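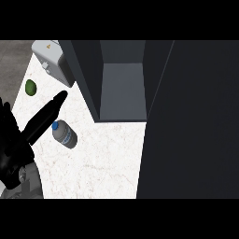

Can a robot clear a kitchen counter without somebody standing over it yet? Some of the time — it handles plain, firm things on a flat surface pretty well, and I'd still want a person within reach of the stop button for the rest.

# Counter-clearing walkthrough, Kerslake kitchen task

Raed Rizk, May 2022

I go through this list before we let the arm run by itself, and I type my comments in as I go, so excuse the rambling. Boxes with an x passed. Empty ones need another look.

## Before power

- [x] **Stop button reachable from both sides.** Good. I moved the stool that kept ending up in the way.
- [x] **Cables clear of the elbow.** Fine, and the new clips are holding.
- [ ] **Speed limit set to the low profile.** It was on the Purnby profile again! That one is meant for the shop floor, where the arm is only feeding brackets into a tray. Please put it back after you borrow it.

## The counter

- [x] **Items match the simulated layout.** Bottle lying on its side with the blue cap toward the upper left, green fruit up near the white appliance, open marble below. I like this layout because it's a bit mean: the fingertip starts out close to the bottle, so a sloppy first move will send it rolling.
- [x] **Landing spot clear.** The open compartment in the dark cabinet is the target for the bottle.
- [ ] **Appliance marked as do-not-touch.** The fruit sits just below it, and I don't love how little warning the planner gives. Zinel says the keep-out box is on by default. I couldn't find it in the settings.

## Grip

- [x] **Bottle, slow close.** Held in 100 simulated tries with no drops. I was ready to be grumpy about this one and had to put the pen down.
- [ ] **Bottle, squeeze limit.** Passed in simulation, but a thin plastic bottle with water in it is a different animal from a rendered one. Needs 2 people present for the first real run.
- [ ] **Fruit, pick and place.** Okay when it's firm. Anything ripe and I'd do it myself, thanks.

## Letting it run

- [x] **Stops when a hand comes in.** Yes, every time, and quickly.
- [ ] **Recovers after a miss.** It tries the same grab again from the same angle. My aunt's old dog does this with the screen door.
- [ ] **Log saved.** We're at 3,183 logged attempts, and nearly 500 of those have no note on why they ended. If you stop a run, type a word or two — even "got bored" helps me.

## Overall

Not signed off for unattended use. For attended use I'm happy, provided the speed profile gets fixed and somebody shows me that keep-out box. People keep asking me if it'll do the dishes by November, and my guess is no, though I'd trust it with the dry stuff before then. The Proven arm in the shop gets its own sheet, so don't tick its boxes on this one.

Next check is after the squeeze limit change. Leave the clipboard on the hook, please.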